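Módulo de célula colaborativa – notas de la sesión 2
Docente: Lurdes Barreto

¡Hoy por fin tocamos la máquina! Antes de mover nada, repasad la ficha Nillorwood: base apretada, seta de emergencia a mano y velocidad al 30 % mientras dure la puesta a punto.
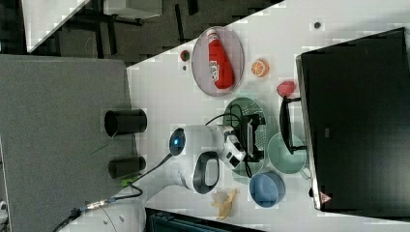
El cableado de la pinza es lo que más averías nos da, y también lo más agradecido de revisar. Llevad el brazo despacio a cada extremo y mirad el cable en todo el recorrido: ni tirante ni rozando. Con la pinza baja sobre el plato verde, el cable forma un bucle por encima, y ese bucle es el que hay que vigilar al girar la muñeca. Después, limpiad las almohadillas con un paño sin pelusa y anotad el contador de ciclos (el nuestro marca 1.031).

Agnes MacKinnon propone repetir la revisión con la rutina Plolberg cargada – me parece una idea estupenda, probadla. Si salta un aviso, apuntad el código antes de rearmar.
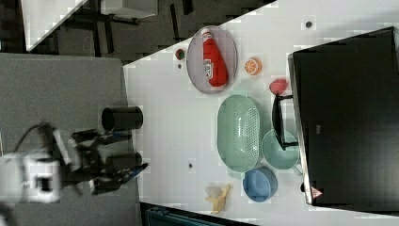

¿Cuándo hay que volver a calibrar el punto de herramienta?
Siempre que se desmonte la pinza o se cambien las almohadillas, y también tras un choque, por leve que sea.

Entrega de la hoja de revisión: miércoles 9 de julio.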